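Skelano Boards > Automation > Household and light shop work
Thread: Are kitchen chores realistic yet, or still demo territory?

torquelimit
Looking for numbers from people who have run this, not from product pages. My interest is the sink-to-counter work: rinse, drain, plate, put back. I have read the Hasoden write-up and it reports success per grasp, which tells me very little about success per chore.

mill_and_drill
Per grasp is the wrong unit, agreed. We tend a small lathe with one arm at the shop and it loads 375 blanks between stoppages. Same blank, same tray, same orientation. Change the tray and it is back to teaching points. A kitchen changes the tray every day.

ohmslaw_jr
That was true of taught points. Learned policies handle a moved tray fine. Mine were trained on 152 demonstrations of one pick and place and the plate can go anywhere within reach. What they do not handle is a different plate.

torquelimit
So what is your rate for the full chore?

ohmslaw_jr
77 percent for pick and place alone. For a chore with a drain step in the middle, much lower. I stopped logging it in August.

mill_and_drill
Then we agree more than you think. I would scrap a fixture that ran at 77.

backlash_
You are comparing a production cell to a bench project. The useful question is whether a person can walk away. In the shop, yes, for a narrow job. At home, no. Dishwashers and rice cookers passed that test by redesigning the chore, and I expect the next machine will too.

ohmslaw_jr
Disagree on the last part. Nobody wants a kitchen rebuilt for a machine. Two arms on an ordinary counter is the right approach, it just needs better force sensing. Thin rims are the worst case for me. The finger closes, the rim rotates, and the wrist camera loses it.

backlash_
Rim rotation is a fingertip problem. Try the soft pads from Jomness, or a deeper finger. More sensing will only tell you sooner that it slipped.

torquelimit
Can we list the object types that matter, with what each one asks of the gripper? I will merge them into the Sibiya test sheet.

ohmslaw_jr
My list so far:

1. Strainer or colander. Perforated steel, held at the rim. Plate with a toy cabbage on it, set on a tray. Pull-tab can standing beside the plate.
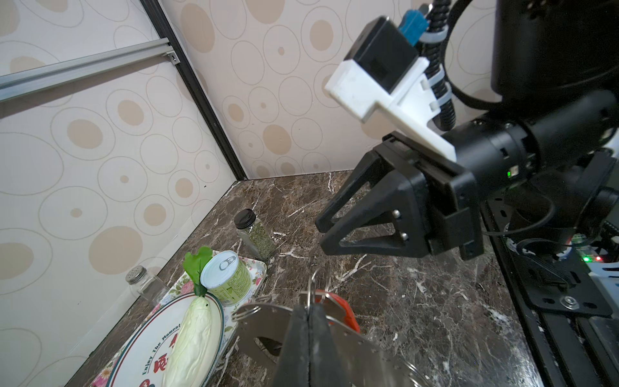

2. Spice jars and shakers. Small diameter, smooth glass, easy to tip when the approach is off. Test with the cap on and a fixed fill level.

3. Cloth. Leave it off the first version of the sheet.

mill_and_drill
Add cycle time to every line. A chore that works in around 2 minutes is a different result from one that works in twenty.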